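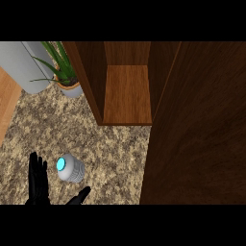 A potted plant and a gray cylinder in a rendered room.

Fitdale Football Club: supporter update ahead of the April home fixtures. This thread covers stadium access, tickets, the academy and travel. Please read to the end before contacting the ticket office. (1/14)

The club confirms that the match against Segers will go ahead at Flokgate as planned. The pitch passed its league inspection this morning. Kickoff remains at 7:30 p.m., and gates open at 6:00 p.m. (2/14)

Flokgate will operate at a reduced capacity of 3,162 for this match while repairs to the upper rows of the East Stand are completed. The lower rows are not affected. (3/14)

As of noon, 2,864 tickets have been sold or assigned to season ticket holders. Remaining seats are in the North Stand and the family section. Sales close online at 5:00 p.m. on the day of the match. Any seats left after that time will be sold at the window beside Gate C. (4/14)

Season ticket holders in the upper East Stand have been moved to the West Stand for this fixture only. New seat numbers were sent by email last night. Supporters who have not received one should check their junk folder, then call the ticket office between 9:00 a.m. and 4:00 p.m. Existing cards will open the West Stand gates. Printed replacements are not required. (5/14)

Supporters with accessible seating keep their current places. The elevator at the main entrance is in service. Companion tickets remain free of charge and must be collected together with the main ticket. (6/14)

Team news. The first team trained in full this morning. Two defenders who missed the away match with hamstring injuries have returned to group training and will be assessed by the medical staff before the squad is named. One midfielder is suspended after receiving a second yellow card in the last round. The club did not appeal the decision. (7/14)

The starting lineup will be posted on this account one hour before kickoff. The club asks supporters not to share lineups from other accounts, several of which were wrong before the last home match and caused confusion among traveling fans. (8/14)

Visiting supporters will enter through Gate F on Mill Road. The visitors' section has its own food counter and restrooms, and there is no access from it to the rest of the ground. Segers has been sent full arrival instructions and will pass them on to ticket holders directly. Visiting buses should use the marked bays behind the South Stand and may not stop on Mill Road to drop off passengers. (9/14)

Parking. The river lot is closed for this match. The school lot will open at 5:15 p.m. and is free for vehicles with three or more occupants. The shuttle from the train station runs every 15 minutes until kickoff and again from the final whistle until 10:30 p.m. A match ticket is valid as the shuttle fare in both directions. (10/14)

Bags larger than a standard sheet of paper will not be admitted. Medical bags and diaper bags are exempt and will be checked at a separate table at each gate. Flags are welcome. Poles, horns and glass containers are not. (11/14)

Academy. The under-16 side has reached the regional semifinal and will play at the training ground at 11:00 a.m. on the morning after the first team match. Admission is free. The club has agreed a one-year extension with Clerix as academy kit supplier, and the new youth shirt will be available in the club shop before the summer camps begin. Registration for the camps opens later in April. Families already enrolled in the academy will receive a form from their age-group office and do not need to register online. (12/14)

Cup competition. The draw for the next round has placed Fitdale away from home. The club has been allotted up to 2,000 tickets, which will go first to season ticket holders who attended the previous round, then to all other season ticket holders, then to members. Prices and sale times will be published once both clubs and the local police have agreed on the kickoff time. Please do not book travel until that notice appears. (13/14)

Questions about any item in this thread may be sent to the supporter services desk through the form on the club website. Replies are normally sent within two working days. Direct messages to this account are not monitored on match days. (14/14)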